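4. Living With the Stendano Kit

4.1 What we bought and why

I should say up front that I went into this review wanting to like the Stendano. Our old bench was a pile of parts that Žydrūnas Juška had bolted together over several years, and every new student spent their first month learning which screws not to touch. So when Zistau started selling a two-arm tabletop kit with the frame, the arms, the wiring and the recording software in one order, I put in the paperwork the same afternoon!

What you get is a square-cornered extrusion frame, two arms that mount to opposite rails, two grippers with swappable fingers, a control computer and a license for Flolleck, the software that records demonstrations and plays policies back. You supply the tabletop. The maker will sell you one, but we already had a butcher-block top that we liked, and the frame went around it without any cutting. Our kit came to 3,000 euros before shipping, and I'll come back to whether I think that's fair.

Setup took Vija Org and me one long day in October. The mechanical part was easy (the printed guide is good, and the brackets are labeled). The cables were another story. The arms come with long runs that you're supposed to dress along the rails, and the guide gives this a single sentence. We ended up with bundles going down to the near corners on both sides, and it works, but I'd have paid extra for proper cable channels.

4.2 The crayon task

For the main test we used crayon sorting, the same task we ran on the old bench and on the Laur arms reported in Section 3. The setup is a few mesh baskets on the table and crayons laid out in small groups between them. The arms have to pick the crayons up and get them into baskets. Figure 4 shows the Stendano at work on it.

I know crayons sound like a silly thing to build a paper around, but they're a really useful object for a kit like this. They roll. They're thin enough that a finger that comes down slightly off center will push one away instead of closing on it, and when several are lying side by side the gripper has to get between them. A mesh basket adds its own trouble, as a fingertip that dips too low on the way in can catch on the wall.

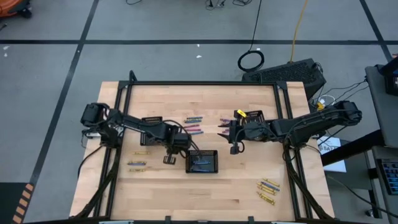
This page was last modified in October

Figure 4. The two-arm kit during crayon sorting, with both grippers over the work area and one crayon lying in the central basket.

Flynn Rewi recorded 40 demonstrations for us, all by hand-guiding the arms, and we trained one policy per layout. I won't repeat the training details, which are the same as for the Laur. What I care about here is how the kit felt to work with, because that's the part you can't get from a spec sheet.

The hand-guiding is lovely. The joints move freely when you switch them over, with very little of the stickiness I've come to expect at this price, and Flynn could do a whole session without complaining about his wrists (he complained plenty on the Laur). Switching back to powered mode takes a button press in Flolleck. The arm holds its pose while it does so, and I never saw it sag.

The fingers were more of a mixed bag. We used the narrow pointed set for everything. They're great at getting into a tight row of crayons and a bit hopeless at holding on to one that's been picked up near its end — the crayon swings, and then you're trying to lower a tilted stick into a basket. Jaanus Vaher wrapped the tips in a thin rubber sleeve and the swinging mostly stopped. The sleeves wore through and had to be replaced every 15 sessions.

4.3 Reach and shared space

With the arms facing each other from the left and right rails, the middle of the table belongs to both of them. I like this layout a lot for handovers. For sorting it means you have to think about where the baskets go. A basket under one arm's long link is easy enough for that arm's neighbor to get blocked from, and our first policies spent a lot of time waiting. Flolleck does have a collision margin setting, and we left it at the default for the first few days, which was a mistake. Cutting it by a third got the two arms working side by side at a much nicer pace.

The near corners were the weak spot. Both arms can get there, but the wrist ends up at an awkward angle and the approach is slow. Fadime Dursun reworked the layouts so that fewer pickups fell close to the rail, and we kept those layouts for all 3 kits to keep the comparison fair.

4.4 Software and support

Flolleck is pleasant when it's recording and annoying when it's exporting. Each session is saved in its own format, and the converter that comes with it drops the gripper force channel unless you tick a box two menus down. We lost one full set of recordings to that. I wrote to Zistau, and a reply came back the next morning with a script that fixed it, so full marks for support, at least in our one experience of it.

As for the price, I'd pay it again for a teaching lab or for a group that's starting from nothing. If you already have arms you trust, buy the frame and brackets on their own. Section 5 compares the sorting results across the three kits.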